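Can It Do the Dishes Yet? A Skeptical Look at Robots and Everyday Chores
Final project report, Applied Technology and Society
Team: Wing-sze Lam, Nassoro Minja, Jui-lin Su
Advisor: Gerasimos Sarantis

Summary

Our team set out to answer a plain question: can a machine you could put in a normal home or a small shop do the chores people already do there? We looked at short videos put out by companies and labs, we ran our own chore trials with people, and we spent time with an arm working on simple insertion tasks. Our answer is no, with a few narrow exceptions that we describe below. We think the exceptions are real, but they are much smaller than the advertising makes them sound.

Why we picked this topic

Jui-lin works weekends at Hunard, a housewares store in Clistthorpe. Last January the store manager came back from a trade show convinced that the stockroom would be run by arms on wheels before our class graduated. Jui-lin's job is mostly opening cartons, pulling out the paper stuffing, finding the one mug that broke, and getting the rest onto a shelf that is already too full. She did not believe it. Nassoro did, at least at the start. We agreed to keep a record of what each of us expected so that we could not change our stories later.

What we counted as a chore

This took longer than it should have. Our first list was full of things like "clean the kitchen," and you can't test that. Sarantis sent it back with one comment in the margin, which was "clean according to whom?" We cut the list down to 6 chores with a clear start and a clear finish:

Load a dish rack from a full sink
Fold a basket of towels
Unpack a carton of mugs onto a shelf
Sort returned items into bins by shape and size
Wipe a table that has things on it
Put a lid on a container and press it shut

A chore counted as done only if a person would not have to go back and fix it. Wing-sze wrote that rule and it caused most of our arguments. Nassoro felt it was too strict for the towels. We kept it anyway, for the towels too.

What the videos show

We logged 1,137 clips in a shared spreadsheet. For each one we wrote down whether the video was sped up, whether there was a cut in the middle of the task, whether a person could be seen helping, and whether the thing being handled was hard or soft.

We do not claim the spreadsheet is a proper sample. We searched for chore videos and we got what people wanted to post. Even so, some habits were hard to miss. Many clips begin after the hard part. The towel is already flat, or the mug is already out of its paper with the handle facing the right way. Clips of a whole chore from start to finish, at normal speed, with no cuts, were rare enough that we started sending them to each other when we found one.

We also want to complain about the word "autonomous." It was in the titles of clips where the caption farther down said a person was steering.

Our own trials with people

We asked classmates to do the same chores so we would have something to compare with. Most finished the mug carton well inside the 60 minutes we had booked in the room and then stood around talking. What we took from this part was how much people do that isn't on any list. They shook the carton first to hear if something was loose. They set a chipped mug aside without being told to. Chak-lun Shek, who was only there to run the stopwatch, pointed out that one person had moved the trash can closer with her foot before starting. We had not thought to write that down as a step, and we doubt anybody programming a machine would either.

Where machines do well

Two kinds of work held up under our rule. The first is moving the same thing from the same place to the same place, over and over. The second is fitting a part into an opening when the part is stiff and the opening doesn't move. Sorting by shape sits close to this second kind, so we spent more time on it than on the others. 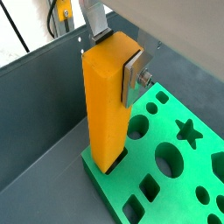 Shape Sorting and Fitting

The part here is a tall yellow block with square sides, and its lower end is partly in a square hole in a thick green foam board. The gripper has it near the top, with a dark pad on each finger against the block. The other holes in the board include circles, a star and a big oval, so picking the right one is part of the job as well as lining up the corners. A small child can do this, and it is still a fair test, because a square peg that is turned a little will not go down.

Nassoro's argument was that this is the stockroom job in miniature. If an arm can match a block to a hole, he said, it can match a mug to a slot in a divided carton. Jui-lin's argument was that nothing in her stockroom is a solid block with flat sides. The mugs have handles. The Kan storage jars come with a loose lid that slides off when you tilt them, and the Flarkier dish towels are a soft pile that has a different shape each time you pick it up. Foam is also forgiving in a way that a shelf of glass isn't.

We ended up closer to Jui-lin. A fitting task tells you that a machine can hold a stiff thing and put it somewhere exact. It says very little about what happens when the carton arrives crushed on one corner.

Results by chore

Sorting by shape: yes, if the items are stiff and set out for it
Lid on container: sometimes, with one kind of lid
Mug carton: no
Dish rack: no
Table with things on it: no
Towels: no, and this is the one Nassoro still disputes

Problems with our project

We did not get to test a machine on all of the chores ourselves, so several of the answers above rest on the clips. The person who logs a clip also decides whether it was "done," and when Wing-sze and Nassoro logged the same ones they did not always agree. We should have settled that in the first week. We also never priced anything. A shop owner reading this would want to know the cost before anything else, and we can't help with that.

What we would tell the store

Keep the people in the stockroom. If a seller comes by with a demo, hand over a carton from the morning delivery, still taped, and ask to see that one done with no cuts. Jui-lin has passed this on to her manager, who is going back to the trade show next year.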